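집에서 하는 일렉기타 관리와 톤 손질 요령

글: Eduardo Coelho

기타 소리가 마음에 안 들면 대개 페달부터 새로 산다. 나도 그랬다. 그런데 집에서 드라이버 하나와 튜너만 있으면 손볼 수 있는 부분이 꽤 많다. 아래는 작은 공방에서 남의 기타를 만지면서 적어 둔 것을 정리한 글이다. 순서대로 할 필요는 없고 필요한 항목만 보면 된다.

줄 갈기

줄은 한꺼번에 다 풀지 말고 두 줄이나 세 줄씩 간다. 플로팅 브리지가 달린 기타는 특히 그렇다. 장력이 한 번에 빠지면 브리지가 주저앉고, 다시 수평을 맞추느라 오후가 다 간다. 지판을 닦으려고 줄을 전부 빼야 한다면 브리지 뒤쪽에 두껍게 접은 천을 끼워 두고 시작한다.

헤드머신에 감기는 횟수는 굵은 줄은 두 바퀴, 가는 줄은 세 바퀴 정도면 충분하다. 많이 감는다고 튜닝이 안정되지 않는다. 오히려 감긴 부분이 자리를 잡느라 며칠 동안 음이 떨어진다. 줄을 건 다음에는 12프렛 근처를 손가락으로 가볍게 들어 올려 늘여 주고 다시 조율한다. 음이 더 내려가지 않을 때까지 반복한다.

잘라 낸 줄 끝은 바닥에 두지 않는다. 맨발로 밟으면 아프고 청소기 솔에 감기면 잘 안 빠진다. 나는 빈 과자 통에 모아 두었다가 한꺼번에 버린다.

지판 청소

로즈우드나 에보니처럼 마감이 없는 지판은 마른 천으로 한 번 닦고, 때가 낀 곳만 안 쓰는 칫솔로 프렛을 따라 문지른다. 레몬 오일은 천에 몇 방울 묻혀 얇게 바르고 5분 뒤에 닦아 낸다. 일 년에 두 번이면 된다. 줄을 갈 때마다 바르는 사람이 있는데 나무가 그만큼 먹지도 않고, 남은 기름은 새 줄에 묻는다.

메이플 지판은 대부분 도장이 되어 있으므로 오일을 쓰지 않는다. 살짝 적신 천으로 닦고 바로 마른 천으로 훔치면 끝이다.

프렛이 거뭇하면 지판에 마스킹 테이프를 붙이고 아주 고운 광택용 사포로 문지른다. 내가 쓰는 것은 2000번이다. 더 거친 것부터 시작하면 자국이 남아서 벤딩할 때 까끌거린다. 철수세미는 권하지 않는다. 가루가 픽업 자석에 달라붙어서 떼는 데 애를 먹는다. 이미 붙었다면 테이프의 끈끈한 면으로 눌러서 떼어 낸다.

넥 휨과 줄 높이

조정 순서는 넥, 줄 높이, 피치다. 거꾸로 하면 두 번 일한다. 1프렛과 마지막 프렛을 동시에 누르고 7프렛 위의 틈을 본다. 명함 한 장이 간신히 들어가는 정도를 기준으로 잡는다. 틈이 넓으면 트러스로드를 시계 방향으로, 줄이 프렛에 붙어 있으면 반대로 돌린다. 한 번에 8분의 1바퀴만 돌리고 하루 두었다가 다시 본다. 뻑뻑해서 안 돌아가면 힘을 주지 말고 수리점에 맡긴다. 로드가 부러지면 수리비가 기타 값에 가까워지는 경우도 있다.

10월쯤 난방을 켜기 시작하면 넥이 움직인다. 집에 습도계 하나쯤은 두는 게 좋다. 내 작업실은 습도를 50퍼센트 안팎으로 두고, 겨울에는 케이스 안에 젖은 스펀지를 구멍 뚫린 비누갑에 넣어 둔다. 스펀지는 꼭 짜서 물이 떨어지지 않게 한다.

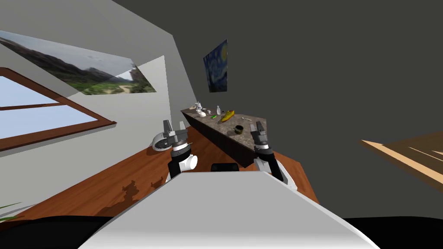 얼룩무늬 갈색 회색 상판의 긴 조리대와 그 앞의 로봇 팔 두 대. 컴퓨터 렌더링

작업할 자리

전용 작업대가 없으면 높이가 허리쯤 오는 평평한 곳을 쓴다. 식탁은 조금 낮아서 한 시간쯤 지나면 허리가 뻐근하다. 바닥에는 수건을 두 겹으로 깔고, 헤드 쪽은 넥 받침으로 띄운다. 받침은 사도 되지만 수건을 단단히 말아서 고무줄로 묶어도 된다. 단, 고무줄이 기타 도장에 직접 닿으면 안 된다. 래커 도장은 고무와 만나면 녹아서 자국이 생긴다. 스탠드의 고무 부분도 마찬가지여서 오래 세워 둘 기타라면 면 양말을 씌운다.

나사는 뺀 순서대로 종이 위에 놓고 옆에 위치를 적는다. 픽가드 나사와 픽업 나사는 길이가 비슷해 보여도 다를 때가 있다. 벨트 버클과 시계는 미리 풀어 둔다.

포텐셔미터 잡음

볼륨을 돌릴 때 지직거리면 대부분 먼지 때문이다. 뒤판을 열고 포텐셔미터 틈에 접점 세정제를 짧게 한 번 뿌린 뒤 노브를 끝에서 끝까지 스무 번쯤 돌린다. 일반 윤활 스프레이는 쓰지 않는다. 처음에는 조용해지지만 먼지가 더 잘 붙는다.

세정제는 Correia 것을 쓰고 있다. 빨대가 가늘어서 좁은 곳에 넣기 편하다. 두 번 뿌려도 소리가 그대로면 부품을 갈 때가 된 것이다. 납땜을 해 본 적이 없다면 못 쓰는 케이블 몇 개로 먼저 연습한다. 포텐셔미터 뒷면은 열을 많이 빼앗아서 작은 인두로는 납이 잘 안 녹는다. 나는 60와트짜리를 쓴다.

잭이 헐거울 때는 밖에서 너트만 조이지 말고 안쪽 몸체를 손으로 잡은 채 조인다. 그냥 돌리면 안에서 전선이 같이 꼬여 끊어진다.

픽업 높이

의외로 효과가 큰 항목이다. 마지막 프렛을 누른 상태에서 줄과 픽업 사이를 잰다. 브리지 쪽은 2밀리미터, 넥 쪽은 2.5밀리미터에서 시작해서 귀로 맞춘다. 너무 가까우면 소리는 크지만 서스테인이 짧고, 싱글코일은 자석이 줄을 당겨서 음정이 흔들린다. 저음 줄이 뭉개지면 저음 쪽 나사만 반 바퀴 내려 본다. 바꾸기 전에 원래 높이를 적어 두어야 돌아갈 수 있다.

픽

같은 기타, 같은 앰프에서도 픽을 바꾸면 소리가 달라진다. 얇은 픽은 어택이 가볍고 긁는 소리가 섞인다. 두껍고 끝이 둥근 픽은 중음이 도톰해서 부드러운 리드에 맞는다. 닳은 픽은 버리지 말고 각이 진 부분을 못 쓰는 청바지 천에 대고 몇 분 문지르면 다시 쓸 만해진다. 픽이 미끄러지면 가운데를 송곳으로 얕게 긁어 격자를 낸다.

픽 통을 정리하다 보니 Primham 악기점에서 받은 것이 절반이었다. 두께 표시가 지워진 것은 유성펜으로 점을 찍어 구분한다. 얇은 것 한 점, 중간 두 점, 두꺼운 것 세 점.

페달보드와 케이블

페달이 갑자기 안 켜지면 전원 어댑터의 전압과 극성부터 본다. 기타 페달은 센터 마이너스가 많지만 전부 그렇지는 않다. 어댑터마다 견출지를 붙이고 페달 이름을 적어 두면 바꿔 꽂을 일이 없다. 내 보드의 Divell 딜레이는 전류를 많이 먹어서 다른 페달과 한 줄로 묶으면 웅 소리가 난다. 이것만 따로 전원을 준다.

잡음의 원인을 찾을 때는 기타를 앰프에 바로 꽂고 들어 본 뒤 페달을 하나씩 늘려 간다. 시간은 걸려도 제일 확실하다. 패치 케이블은 꽂은 채로 플러그를 살살 흔들어서 소리가 끊기는지 확인한다.

긴 케이블은 팔꿈치에 감지 않는다. 속에서 심선이 꼬인다. 한 번은 바로, 한 번은 뒤집어서 고리를 만들고 벨크로로 묶는다. 벨크로는 보드에서도 쓰는데, 붙이기 전에 페달 바닥을 알코올로 닦고 하룻밤 눌러 두면 잘 안 떨어진다.

앰프와 스피커

앰프는 바닥에 그대로 두면 저음이 부풀고 고음은 무릎 아래로 지나간다. 의자 위에 올리거나 뒤로 조금 기울이면 자기 귀에 들리는 소리가 훨씬 정확해진다. 기울일 때는 넘어지지 않게 벽과 거리를 두고 받친다. 아파트라면 밑에 두꺼운 고무 매트를 깐다. 볼륨을 줄이는 것보다 아랫집에 전해지는 진동이 덜한 경우가 많다.

진공관 앰프는 스피커를 연결하지 않은 상태로 켜지 않는다. 출력 트랜스가 상한다. 전원을 끈 뒤에도 안쪽에는 높은 전압이 남아 있으므로 뒤판 안에 손을 넣는 작업은 기술자에게 맡긴다. 집에서 할 일은 먼지를 털고, 뒤판 나사가 풀려 덜덜거리지 않는지 보는 정도다.

내 콤보는 중고로 산 Ivberg인데 특정 음에서 떨리는 소리가 났다. 스피커가 나간 줄 알았지만 손잡이 나사가 풀려 있었다. 낮은 음부터 한 음씩 길게 치면서 캐비닛을 여기저기 손바닥으로 눌러 보면 이런 것은 금방 찾는다.

설정 적어 두기

마음에 드는 소리가 나오면 노브 위치를 바로 적는다. 사진을 찍어도 되지만 기타 쪽 볼륨과 톤은 사진에 잘 안 남으니 숫자로 적는 편이 낫다. 나는 작은 수첩에 날짜, 기타, 줄 굵기, 픽, 페달 순서, 앰프 설정을 한 줄로 쓴다. 같은 설정이라도 방이 바뀌면 소리가 다르므로 장소도 같이 쓴다.

마지막 수정: 2025-09-06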